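Cakico compact microwave, white, one dial. Had it since May, on the wooden table in the back room, gets used every lunchtime. Bought it after Morag Cairns went on about hers. Dial is stiff at first, then fine. No beeping menus - lovely. 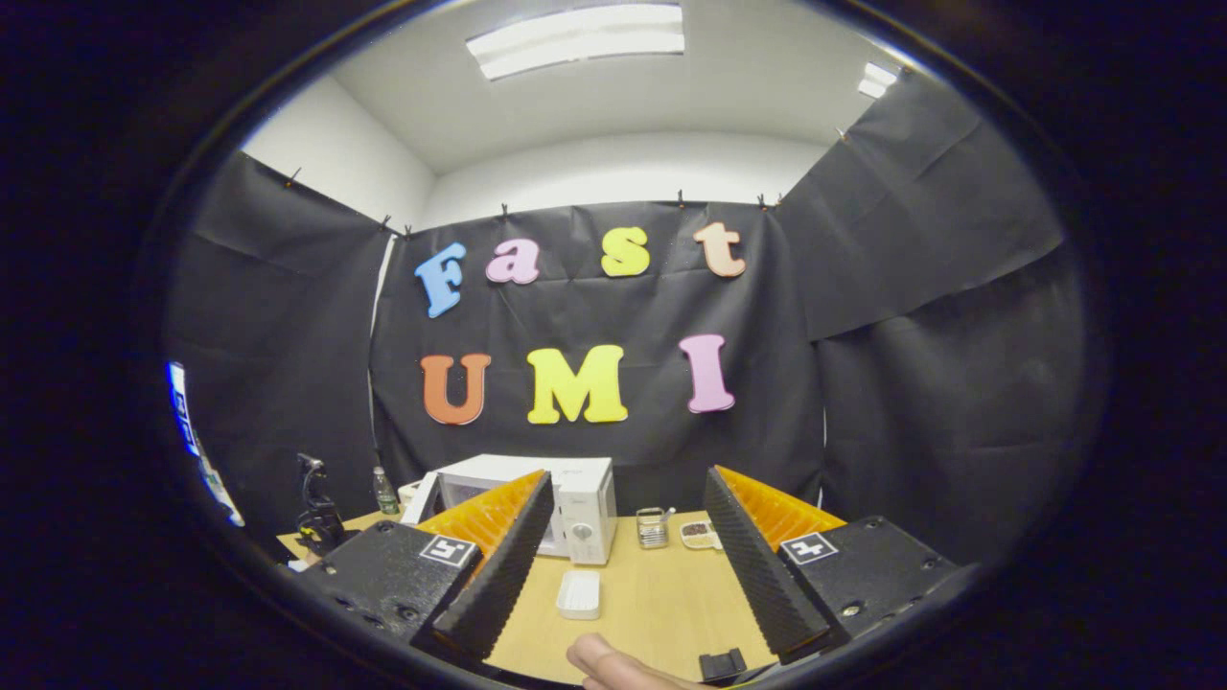

Does it heat evenly?
Mostly, if you stir halfway. Soup fine, lasagne goes cold in the middle.

Door is the main grumble. Opens wide and wants a lot of clear table, so mugs get shoved about. Handle feels solid tho. Glass wipes clean easy enough, the inside corners dont. Pascal Janssen reckons the Odow one is quieter, havent tried it.

Cable is short, measure first. Manual is 23 pages and I read 6. Would buy again, mainly for the dial. Four stars, one off for the door.
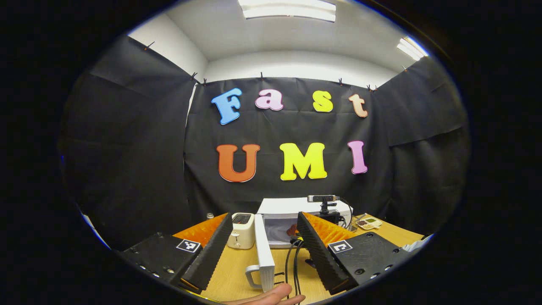
Microwave with the door open, toaster next to it.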